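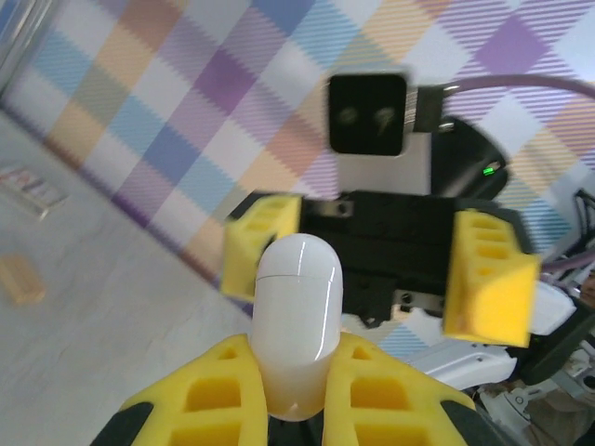 Face to face with the other arm, and a glossy white capsule held upright between the pads.

Rillach Twin with pocketed fingers: a second opinion
Posted Thu 30 October

The Rillach Twin costs £3,249 for the pair of arms, with the yellow pocketed fingers and a camera on each wrist. The older bundle, with hard flat jaws and the same arms, is £525 cheaper. So the question for anyone already eyeing a two-arm bench kit is whether the fingers and cameras are worth the difference. The people at Trovthorpe, who sell it over here, think so. I am less sure.

The sales page makes a lot of the pockets moulded into the pads. They are meant to let the finger give a little and settle round whatever it is holding. Fine, and on curved things it does work. Small rounded cases are horrible for flat jaws – you get two points of contact and the thing spins like a coin. With these pads I could pick one up, turn the wrist over and still have it at the same angle. I went in expecting to write that the pockets were decoration, and I can't.

What I can say is that the give costs you something. Press hard and the tips splay. Pick up anything with a thin edge, such as a card or a flat lid, and you will wish you had the old jaws back on. There is a recommended grip setting in the manual, which was too strong for everything I tried on it. I turned it well down and left it there.

Centring is the other weak spot. The jaws close together, so if you come down slightly to one side, one finger gets there first and pushes. On a heavy object that hardly matters. On a light one with a curved bottom it means the object walks off across the table, and you get to start again. Hard jaws do this too, but the page implies the soft ones cure it, and they don't.

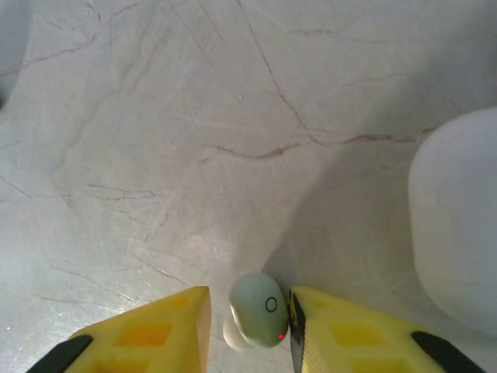

Off to one side: close up against the right finger, with a gap still to go on the left.

You could blame the operator for that, and on my first evening you would be right. But I was steering by the wrist view, and the wrist view is part of what you are paying for. It shows the fingertips and whatever is between them, and it shows them large. Judging left from right is easy enough. Judging height is guesswork. I kept stopping too high and closing on the top of the curve, which squeezes the thing downwards and out. After a while I was looking at the overhead picture for height and the wrist picture for everything else, and at that point I began to wonder how much the wrist cameras were adding. (Trovthorpe don't include an overhead camera. Budget for one.)

The cameras themselves come from Drerner, and they are decent. Colour is believable, and small indicator lights stay small instead of blooming over half the picture. Fast wrist moves smear, which you would expect at this price. My complaint is the cable. It runs outside the arm in a long loop from wrist to base, and it needs enough slack for the elbow to fold but not so much that it wanders into the other arm's path. The manual gives this one sentence. I spent 54 minutes on cable routing, most of it undoing my first attempt.

Then there is the two-arm work, the reason to buy a Twin at all. 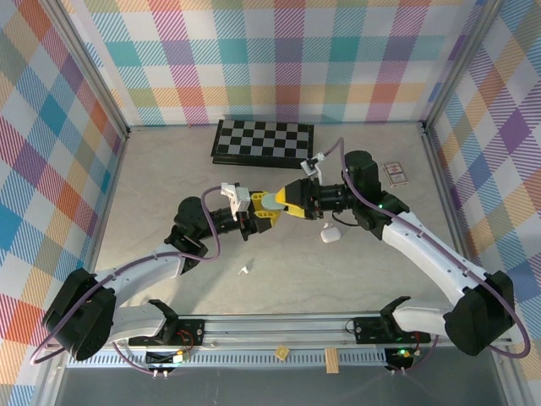 Handing something from one arm to the other sounds like a party trick until you need to turn a part round and there is no good place to put it down. The soft tips help a great deal. If the two grippers meet a few millimetres out, they brush and bend, where the flat jaws would knock the part away or trip the motor. I would call that the best argument for the new fingers, and oddly the sales page hardly mentions it.

The arms are less forgiving. Reach is fine in the middle of a table and poor at the back of it, and stretched out they droop enough that a saved position is only nearly where you left it. Calibration against the printed checkerboard goes smoothly the first time. Mine had drifted by the end of the week and wanted doing again. The Ó Néill controller software warns you about this in a small grey line that I managed to miss for two days.

Spares: a replacement set of pads is in the Trovthorpe price list, but it was out of stock in April when I first looked and it is out of stock now. I would want to see that fixed before relying on these for daily work, as soft pads wear.

If you have the older bundle, keep it, and buy the fingers alone when they come back in. If you are starting from nothing and most of what you handle is small and rounded, the Twin is a reasonable buy. For flat parts, take the hard jaws and spend the £525 on an overhead camera and a decent rail to bolt everything to. I'm keeping mine on the bench for now, with the grip turned down.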